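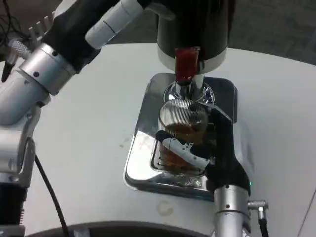
**Licence server pre-upgrade checklist, Timberg office**

Filled in by: Silvan Koller
Checked by: Mirjam Reisinger
Window: Sunday, 06:30 to 09:00

- [x] Full database backup taken and copied off the host
 - Restored it to the test machine as well. Opens fine, row counts match.
- [x] Free disk space above 13 GB on the system drive
 - Had to clear old debug logs first. Log rotation was switched off, now on again at 400 MB.
- [x] Licence files saved with their host IDs
 - Seven files. The Priltell one still names the old server, Nazmiye has asked them for a new copy.
- [ ] Vendor daemons match the new manager version
 - Ortner daemon is one release behind. Don't start the upgrade until this is ticked.
- [x] Firewall ports fixed and written down
 - Vendor port was set to dynamic. Now pinned.
- [x] Service account password not due to expire
- [ ] Idle session timeout put back to 900 seconds
 - Somebody set it to zero during testing in June. Verena to confirm the value with the design team.
- [x] Users told about the outage
 - Mail sent to Timberg and Suvulden. Suvulden borrows seats from us, so they lose access too.
- [ ] Rollback steps read through by a second person
 - Jhosep has them. Step 4 gives the wrong service name, please correct before printing.
- [n/a] Failover server
 - Out of use, remove this line from the template.

Result: not ready. Three items open, recheck when the Ortner daemon is in.

MR: agreed. Also add the admin console certificate to the list, it wasn't looked at last time either.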